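1/ Spent Friday night watching a band pretend to be another band, in a room above the Flundell leisure centre. I have views. Sorry in advance.

2/ The act is called Trundari. They play the songs of Arruda, who split up before half the audience had finished school, and who by all accounts can't stand each other. The tribute lot get on famously. You can tell, and it's slightly wrong for the material.

3/ Capacity is 300. They sold 268, which I know because the promoter announced it from the stage as if we'd all passed an exam.

4/ Support was a man with a loop pedal. He built up eleven layers of guitar, lost control of about four of them, and thanked us for our patience. Nice voice though. Would see again with fewer layers.

5/ Ticket was fair. Booking fee was a bit much. The "venue restoration levy" was a work of fiction, going by the ceiling in the gents.

6/ Things I took to my seat: a coat, a programme I didn't need, some water. Everyone near me was on the Groltitz lager, and by the second half they were singing harmonies that the original band never wrote.

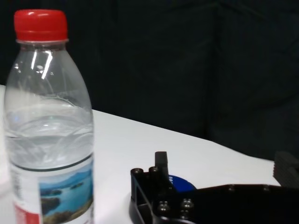

7/ The set. They did the whole of the first album in order, including the track everybody skips. It's seven minutes long and there's a flute on it. The flute was on a laptop. People went to the bar in a very orderly fashion.

8/ The singer has the walk, the hair and the habit of turning his back on the crowd during solos. What he hasn't got is the top note in the chorus of the big one, so he points the microphone at us for that bit. We hadn't got it either.

9/ Drummer was superb, by the way. Far better than the real one, who I saw once in a field and who spent most of it coming in early. I'm not sure a tribute act is allowed to improve things. There should be a form.

10/ Between songs he talked in the accent. Committed to it fully. Then the fire door blew open and he asked someone to shut it in pure Midlands.

11/ Merch table: T-shirts in small and enormous, a tea towel, and a live CD of the tribute band. I bought the tea towel. It has the tour dates on it and one of them is spelt wrong.

12/ They're back in February, doing the second album, the one with the brass. I've looked and there's no brass section listed, so I assume the laptop is getting a pay rise.

13/ Yes, I've booked.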